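Tempo de leitura: 2 min

Restauro de «Gadia»: ponto de situação

A digitalização do negativo de câmara de «Gadia», longa-metragem de Mahlet Mersha, ficou concluída em outubro. O material chegou ao laboratório Fostuten em seis bobines de 35 mm, com encolhimento desigual e colagens abertas na terceira e na quinta. As perfurações danificadas foram reparadas à mão antes da passagem no scanner.

A captação fez-se em 4K, com dupla exposição nas cenas noturnas. Foram identificados 361 planos com riscos verticais ou manchas de emulsão, dos quais 300 já passaram pela limpeza digital. Os restantes pertencem quase todos à sequência do mercado, onde o grão é mais grosso e o filtro automático apaga textura de tecido e de pele. Esses planos serão tratados fotograma a fotograma.

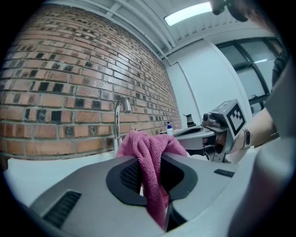 Toalha de microfibra cor-de-rosa junto a uma torneira cromada, com parede de tijolo.

A banda sonora parte do magnético original de mistura. Ívar Stougaard, responsável pelo som, manteve a mistura mono e limitou a redução de ruído aos diálogos de interior. Falta sincronizar a última bobine, que apresenta um desvio de quatro fotogramas em relação à cópia de referência da Vedus.

A correção de cor segue essa mesma cópia, com as notas da realizadora sobre os tons do primeiro ato. A estreia da versão restaurada está prevista para o ciclo Lemma, em DCP, com legendas em português e inglês. A edição em disco terá uma tiragem de 2,000 exemplares e inclui um caderno com a planificação original.

Última atualização: outubro, 16h40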